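The Patience of Two Arms
Inside the Stimov project, a small team asks how a robot should treat a plastic bag

Plastic film is a bad thing to learn from. It shines, it folds, and it shows what is behind it almost as clearly as what is inside it. For Rosine Leblanc, who leads the Stimov project at Odano, this is the reason to work with it every day.

"A box has the same shape tomorrow," she says. "A bag does not even have the same shape after you touch it." 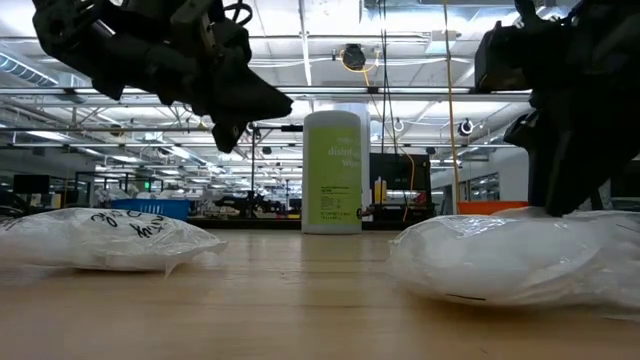 Her group studies how two arms can share one sorting job. In older methods, a planner decided everything before the first movement: which arm, which item, which basket. The Stimov method, which the team calls Clarkodine, decides much later. Each arm begins to move toward a region of the table and chooses its exact grasp only when it is near. If the film has moved in the meantime, the choice can still change.

The training set is modest. The group recorded 1,000 sorting runs, all guided by human operators, and trained the policy on them without any simulated data. In the first test with new bags, it finished 67 percent of the runs with no help. Leblanc is careful with this number. Most of the failures came from the same moment, when a gripper closed on the film but missed the item under it.

To study this moment, the team puts soft white packages and small dark round items on the same table, between colored baskets. The soft ones forgive a poor grasp. The round ones roll inside their bags, and the arm must then try again from another side. 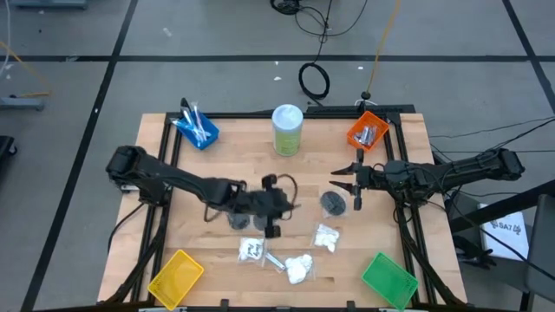
What the second arm is for

Deschamps, the engineer who wrote the timing part of the software, first wanted the arms to take turns. It was safe, but very slow. Now both may move together, and the one that is farther from its target gives way. He is still not satisfied with the rule, and a new version will be tested from 26th February.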